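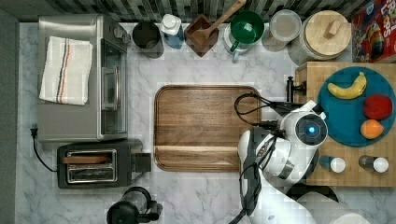
Ekua Yakubu
@ekuayakubu · August · thread

Right, a few of you asked how I ended up planning the equipment money for the breakfast bench at Grevham, so I'm doing a thread. Grab a tea, it goes on a bit.

We've got one kitchen counter, one arm, and a pot of 4000 pounds to take us up to two counters. That's the lot. It has to cover everything that isn't salary, and I'd never written an equipment budget in my life before this one.

First thing I did was write "second arm" at the top of a spreadsheet and then stare at it. Because of course that was the bit everyone wanted to talk about! Galbraith had a lovely quote over to me by teatime and it ate nearly the whole pot.

So I went back and did it the dull way. Stood at the counter with a notebook and wrote down every single thing we use, down to the trays and boards and clamps. If we want a second counter, we need all of it twice.

Toaster oven. Toaster. Coffee maker. Marble-look worktop. Tea towel. Jars with lids. The plate, and the fruit on the plate (fruit is a running cost, put it in running costs, I did not and got told off).

I'd put 50 quid in for "kitchen bits". Reader, kitchen bits came to 462.

And that was with me being tight about it. The toaster oven was the big one. You can get them second hand but then you never find two the same, and we do want two the same, or near enough that the arm's routine carries over without somebody spending a fortnight fiddling with it.

Same goes for chopping boards, by the way. I thought wood was wood. Then I went shopping for one and found that every board has its own thickness, and its own little groove or lip or feet, and our people care very much about all of that. Buy your spares at the same time as your first one. Shops change their stock constantly.

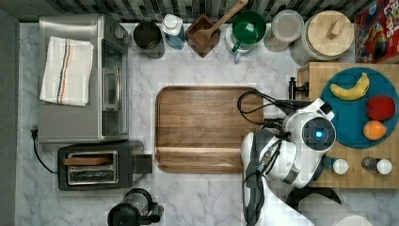
Next up, cables. I had a line for the arm and a line for the gripper and not a penny for what joins them to anything. Extension leads, cable ties, a longer lead for the controller, proper sockets near the worktop. Our electrician wanted paying too, the cheek of it.

Then clamps. Go on, laugh. We went with Kastik ones after the cheap ones slipped, and I ordered 4 when I should have ordered double. They walk off. I don't know where they go but I've started writing GREVHAM on them in paint pen.

Ok so the arm itself. Three ways of doing it, as far as I could find: buy new, buy ex-demo, or lease. New was the Galbraith quote and that was out as soon as the kitchen bits went in.

Ex-demo I quite fancied. Balel had one going for well under the price of new, but the warranty had mostly run out and the gripper was extra. ALWAYS ask if the gripper is extra. Ask twice. Ask if the fingers are extra as well, I'm not joking, they wear and you'll want spare sets.

Leasing is what we've gone for. It's dearer over the long run, I know, you don't need to reply telling me. But the monthly figure includes repairs and a loan arm if ours goes off to be mended, and with a pot this size one bad repair bill would finish us.

Something I'd do differently - I'd measure the reach before pricing anything. I had a gorgeous layout drawn up for counter two with the coffee maker at the far end, and Sam took one look and asked how the arm was meant to get over there. Redrew it that evening. Cost nothing, luckily, as I hadn't ordered the worktop.

Also leave room for a person. Somebody has to put the fruit back and wipe down, and they need to stand somewhere that isn't in the way of the base.

Where it's landed: lease deposit and first few months, kitchen bits, electrics, clamps and cables, spare fingers, and a small lump I've labelled "oh no". My boss wanted that renamed contingency so on the official copy it's contingency.

We've spent just over half so far. Worktop's on order, the toaster oven is sitting under my desk in its box and I keep kicking it.

A couple of people have asked for the spreadsheet. I'll tidy it up and take the swearing out of the notes column first. If you've done a second bench on this sort of money please tell me what I've forgotten, I'd much rather hear it now than in the middle of fitting it all!

Edit to add: bin. I forgot a bin.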